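2 min read
14 shares | 6 comments

Godach pulls hand-held grippers after jaw fault

Godach has withdrawn one batch of its hand-held grippers from use at its Dunstan site after a fault that let the jaws close further than the operator had asked for. Nobody was hurt. The company reported the fault in March and said 200 units are affected.

The grippers are held one in each hand and used at a table to record handling tasks, mostly with kitchen containers and their lids. The recordings are later used to train robot arms. A gripper that reports the wrong jaw position spoils the recording as well as the container.

According to Godach, the trouble lies in the spring that returns the trigger to its open position. In the affected batch the spring can slip off its seat after long use. The trigger then stays partly pulled, and the jaws keep pressing when the operator believes they have been released. The recorded jaw width no longer matches the real one.

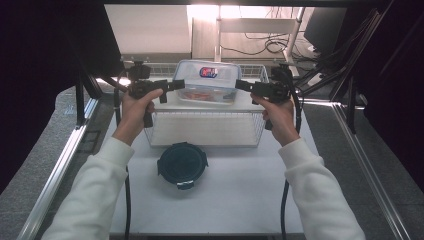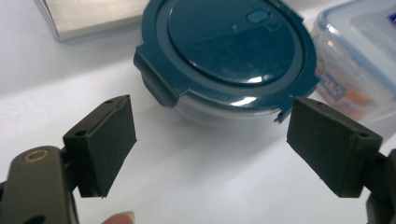

Lid and container work with hand-held grippers at Dunstan.

The fault was traced after operators complained of cracked lids and one pinched glove. Angus McPhee, who runs the test benches at Dunstan, said the first cases were put down to worn containers. "We changed the containers and the lids kept cracking," he said. "When we put a gauge between the pads, two grippers were still pushing with the trigger let go."

A review of the logs found 1,900 recordings in which the jaw reading drifted during the session. These have been set aside and will not be used for training until they have been checked by hand. Godach did not say how long the check will take.

The springs were supplied by Betex, which has agreed to replace them with a part that is clipped at both ends. The new spring has been run at the Drutholm workshop for 270 hours without slipping – a longer run than the old part was given before it was approved.

Until the new parts are fitted, operators using grippers from other batches have been told to do an open-and-close check at the start of each session and to stop work if the trigger sticks. Fingers are to be kept out of the space between the pads while the trigger is being pulled.

Alby Tuhiwai, safety lead at Godach, said the jaws are not strong enough to break a finger but can bruise one. He said a hard stop on the trigger is being considered for the next version – no date has been set. Refitting of the withdrawn units will take six weeks.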